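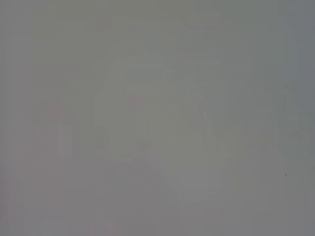
Gray, with a little pink left of center.

Bean dosing, part 1. Notes on portioning whole beans by spoon at a white table. Posted Dec 17, 2018.

Beans are Gollico, dark roast, opened in November. I bought 2000 g and weigh each portion on a Reltier scale. Readings settle faster if the spoon is out of the way.

A level spoon and a heaped spoon are different units. Pick one. I use level. Heaped varies too much from one scoop to the next, and the extra beans end up on the floor.

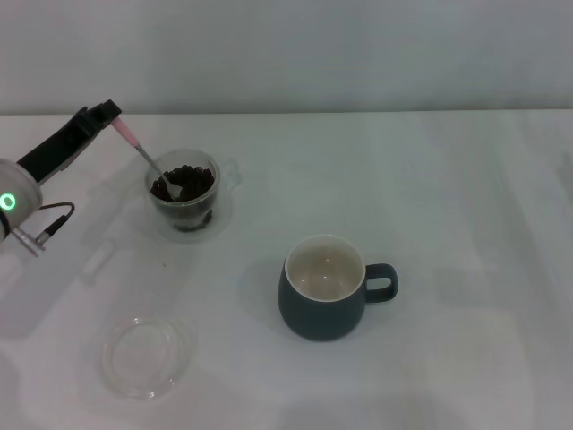 Should the spoon go in vertically or at a slant?
At a slant. A vertical spoon pushes whole beans aside and comes up half full.

Clear glass is useful for this job. The level can be read from the side without lifting anything. Drawback: oil film from dark roasts shows after a few days. Warm water, dish soap, dry fully before refilling.

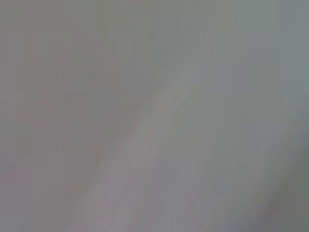

Soft gray, paler on the diagonal.

Part 2, storage. Tihomir Stoyanova asked about the Tronden canister. Rated 1000 ml. Bean volume depends on roast, so check by weight. Mine takes less than the label on the Gollico bag suggests.

Lid seal is a plain silicone ring. Wipe it at every refill. Crumbs under the ring let air in.
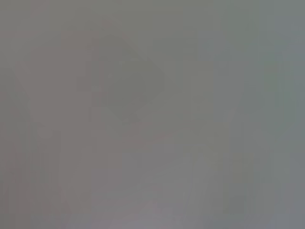

Gray again. One darker angular shape, upper left of center.

Part 3 will cover the Beyene hand grinder. Burr settings are logged already, table to follow.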